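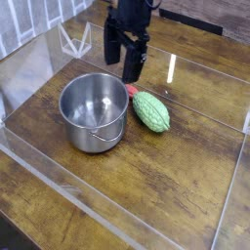
Software person wanted for a small robot arm team, Dretthorpe

I run the software side at Steren, and I need another pair of hands. We write the code that gets a robot arm to pick things up and put them somewhere sensible, and our own control program is called Nena. It started as my evening project, it has grown a lot, and parts of it are frankly a mess. You'd be helping me tidy those up while we build the next bit.

The next bit is planning. At the moment Nena is decent when an object has plenty of space around it. Put a bumpy toy vegetable right up against a shiny metal pot, with something small and red wedged in behind, and it gets a lot harder. The pot throws reflections into the depth data, the small thing is half hidden, and the planner has to work out which object to shift first and whether the fingers will fit in the gap at all. I find this stuff great fun and I'm hoping you will too!

What you'd be doing, more or less in the order I'd hand it over:

Looking after Shezi, our log viewer. We have 4000 recorded grasp attempts in there, and 1000 of them still have no proper label for why they ended the way they did. Scrolling through them is painfully slow (my fault, I wrote the loader in a hurry).

Making the grasp planner quicker. It checks 2000 candidate poses for every pick and throws most of them away, so there's surely a smarter way to choose them.

Handling clear and shiny surfaces better. Acrylic walls are a particular headache for collision checking – the arm needs to know they're there even when the sensor says otherwise.

Writing tests. We have 19 for the whole motion module. I know, I know.

You'll need to be comfortable in Python and able to find your way around someone else's C++ without getting cross. Some experience with motion planning or 3D vision would help a lot, but I'd happily talk to somebody who has done games physics, or mapping, or anything else where geometry goes wrong in annoying ways. No degree needed. I'd much sooner see a bit of code you've written and hear what you'd change in it now.

The job is full time, though four days a week is fine if you ask. You can work from home for the coding, but expect to be in Dretthorpe for two days most weeks, because planners behave beautifully in simulation and then you try them on the arm. Start date is September, a little flexible if you've got notice to work.

To apply, send me a short note through the contact form with a link to some code and a few lines about a bug you enjoyed fixing. A CV is welcome but keep it to two pages. I read everything myself, so replies may take me a week or so – do nudge me if you've heard nothing after that.

Posted 2 August 2020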